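Nomside Neighbors: Home and Household Help

Duvet insert always slides to the bottom of the cover, what to do?

Posted by dutby_renter in Bedroom and Laundry

Good evening to all. I moved to Nomside in September and I bought my first big duvet, the white one with separate cover. Before this I always slept under a blanket, so maybe my problem is very simple for you.

Every morning the insert is gone from the top of the cover. I have in my hands only two layers of thin cotton, and all the filling is down at my feet in a heavy lump. I shake it, it is good for one night, then the same again. The cover closes with buttons at the bottom and it has no strings inside. The label on the insert says 812 grams, so I think it is a light one, for summer. 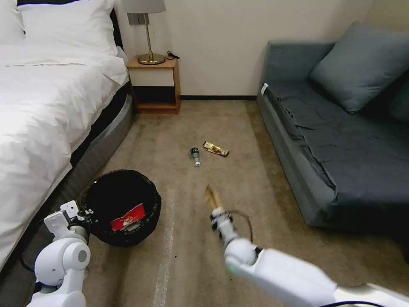
I tried safety pins in two corners. One of them opened in the night and I don't want to repeat this experience. My neighbor told me to sew the insert to the cover, but then how do I wash it? I also read about clips, but the reviews are so different that I don't know what to believe. I would like to spend not much money, and I can sew a little by hand.

One more thing, if somebody knows it: the cover became wider after I bought it, or maybe the insert became smaller. When I lay one on the other, there is a hand of empty cloth on each side. Is it normal?

Thank you for your patience with my English.

ulik_linens
Used to work in the bedding department at Jacobs

The hand of empty cloth is your real problem. An insert should fill the cover completely, and many people even buy it a little bigger than the cover so that it looks full. Please measure both of them flat on the floor, without pulling. If the insert was washed hot, it could shrink. If you bought the two in different shops, check the sizes on the labels, as "queen" is not the same in every shop.

If you want to keep both, sew ties. You need cotton ribbon or bias tape, and a needle with strong thread. Do it like this:

Turn the cover inside out. Cut 6 pieces of ribbon, each as long as your forearm. Fold each piece in the middle and sew the fold to the seam of the cover. Four go in the corners and the last ones go in the middle of the long sides. Sew only on the seam, so you don't make holes in the good cloth.

Then sew small loops of the same ribbon on the edge of the insert at the same places. The loop must go on the border and never through the part with filling, or the feathers will come out from the needle hole. Tie with a bow, because a knot is terrible to open on laundry day.

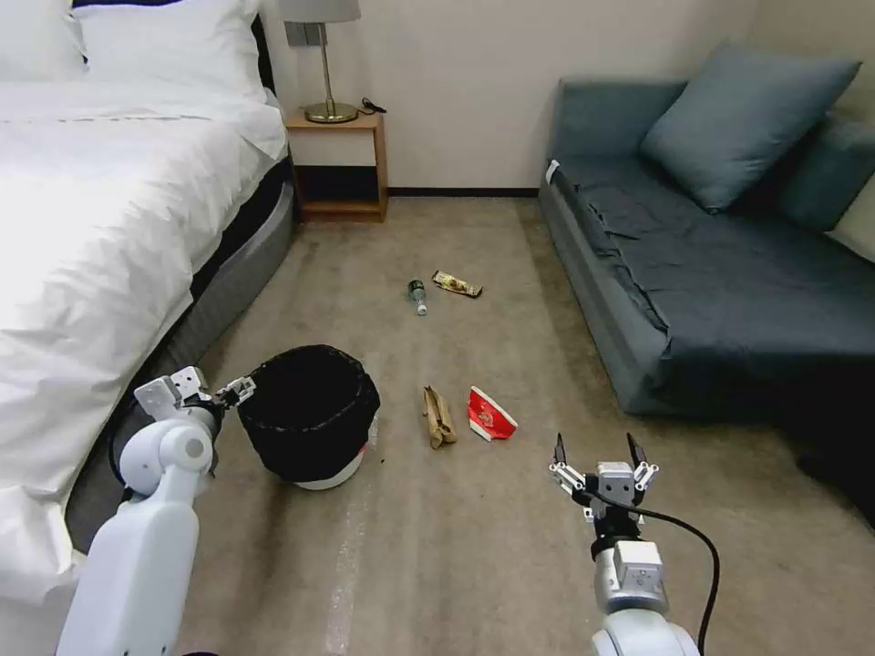
White duvet and two pillows on a gray upholstered bed.

With ties it is also easier to change the cover. Leave it inside out on the bed, put the insert on top, tie everything, then put your hands inside, take the two far corners and turn the cover back over the insert. It takes me some 2 minutes now. The first time it took much longer and I was a little angry.

Wash your ribbon one time before sewing. I did not do it with my first set and all the corners became wrinkled.

nomside_nightowl

just use a blanket again lol. I had 1000 problems with my duvet and gave it to my sister

quiet_corner_b

I agree with the ties, but if you don't like to sew on the insert, there are clips in two parts like a small mushroom and a cap. You push them together through the cloth. They hold well in cotton. In smooth satin covers mine were slipping. Take them off before washing, I forgot one and it broke in the machine.

Don't close the buttons at your feet too late, I mean close them before you shake the duvet. I was doing it in the wrong order for years.

dutby_renter

Thank you very much! I measured and the insert is really smaller than the cover, also on the label. I will sew the ties first and look for a bigger insert when the winter ones are on sale. For the corners, is it okay if the ribbon is polyester? I have a roll of it at home already.

ulik_linens

It is okay, but polyester is slippery and the bow can open. Make a double bow and it will hold.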